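# Zudura Tultden, glacière à vaccins passive

*Fiche matériel, rayon chaîne du froid. Mise à jour en juillet.*

**Volume utile :** 10 litres
**Poids à vide :** 7 kg
**Plage annoncée :** +2 °C à +8 °C
**Autonomie annoncée :** 133 heures, couvercle fermé
**Prix :** 437 € HT, accumulateurs compris
**Garantie :** deux ans, hors joint

La Tultden est une caisse isotherme sans compresseur, destinée aux tournées de vaccination : centres de santé éloignés, équipes mobiles, campagnes scolaires. Zudura la présente comme « la fin de la rupture de froid ». Nous vendons du matériel médical depuis assez longtemps pour nous méfier de ce genre de phrase, et le reste de la page dit ce que nous en pensons.

## Ce que vaut l'autonomie annoncée

Le chiffre de 133 heures vient du fabricant. Il suppose des accumulateurs congelés à cœur, une caisse pleine et un couvercle que personne n'ouvre. Une séance de vaccination se passe autrement : on ouvre à chaque flacon, parfois à l'ombre d'un arbre, parfois sur le capot d'un véhicule. La notice ne donne aucune courbe avec ouvertures répétées. Nous l'avons demandée deux fois à Zudura et nous avons reçu deux fois la même brochure.

Tant que cette courbe manque, comptez une journée de travail et une nuit de secours. Au-delà, fiez-vous à l'enregistreur de température et à lui seul.

Autre réserve, le gel. Beaucoup de vaccins supportent mal le passage sous zéro, en particulier ceux qui contiennent un adjuvant à base d'aluminium. La Tultden possède une paroi intermédiaire censée écarter les flacons des accumulateurs. Zudura parle de « protection totale contre la congélation », 100 % selon le dépliant. La méthode d'essai n'est pas indiquée. Continuez donc à conditionner les accumulateurs comme le prévoit votre protocole, et gardez sous la main de quoi faire un test d'agitation en cas de doute.

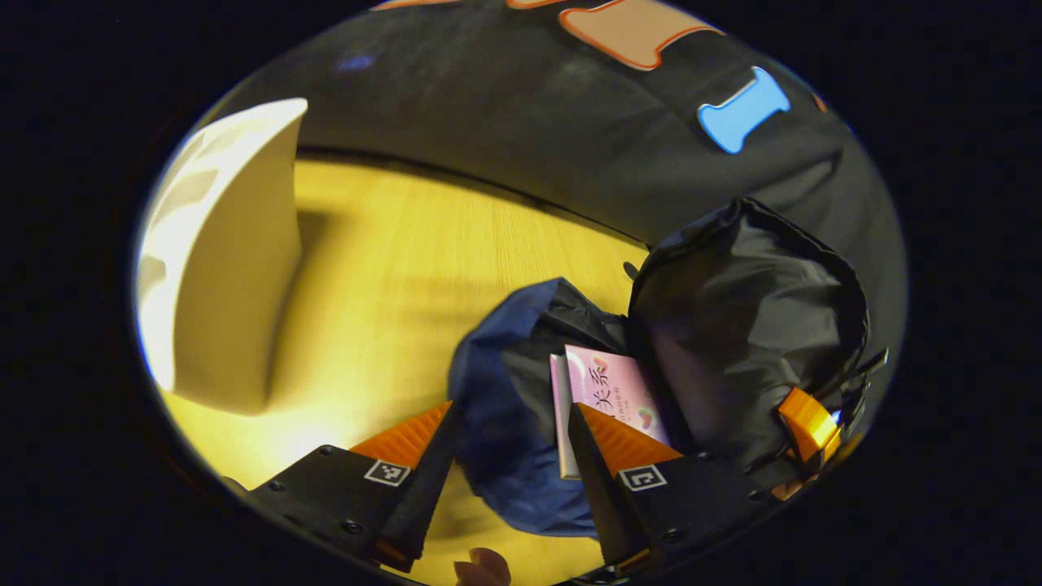

Rodel Belmonte nous écrit que nous sommes trop sévères : il a fait trois campagnes contre la rougeole avec la Tultden, sans un seul flacon jeté, et il trouve la caisse plus commode à porter que la Jarkix. Il ajoute tout de même que le joint du couvercle s'est décollé dans un angle et qu'il a attendu la pièce six semaines.

Nous prenons note. Trois campagnes sans perte, c'est bon signe, mais nous ne savons ni la température extérieure, ni la durée des trajets, ni si un enregistreur tournait. Pour le joint, le délai correspond à ce que d'autres clients rapportent – commandez-en un d'avance, il coûte moins cher qu'un lot de vaccins.

## Comparée à la Jarkix

La Jarkix est plus lourde, plus laide et sa poignée scie les doigts. Son joint se change par contre sans outil, et sa notice comporte un vrai tableau d'essais, ouvertures comprises. Pour un poste fixe, ou une équipe qui roule beaucoup et marche peu, c'est elle que nous proposons d'abord. La Tultden se défend quand il faut finir à pied.

## Accessoires

- Jeu de quatre accumulateurs de rechange : utile, un jeu au congélateur pendant que l'autre est en tournée.
- Enregistreur Szabo à alarme sonore : vendu séparément, à prendre. L'étiquette thermosensible livrée avec la caisse se lit mal et ne garde aucun historique.
- Bandoulière renforcée : correcte. Celle d'origine aussi.
- « Pack sérénité » Zudura : une extension de garantie qui exclut le joint, les charnières et les chocs. Nous ne voyons pas bien ce qui reste.

## Entretien

Eau tiède et savon doux, séchage couvercle ouvert. Pas de solvant sur le joint. Vérifiez les charnières avant chaque campagne, et notez la date du dernier contrôle de l'enregistreur à l'intérieur du couvercle.

## Commande

Expédition sous 10 jours ouvrés. Retour accepté si la caisse n'a pas servi au transport de produits de santé. Pour les commandes groupées de districts ou d'associations, demandez un devis en précisant le nombre de séances par semaine et le temps de trajet le plus long : selon la réponse, il arrive que nous conseillions une autre caisse.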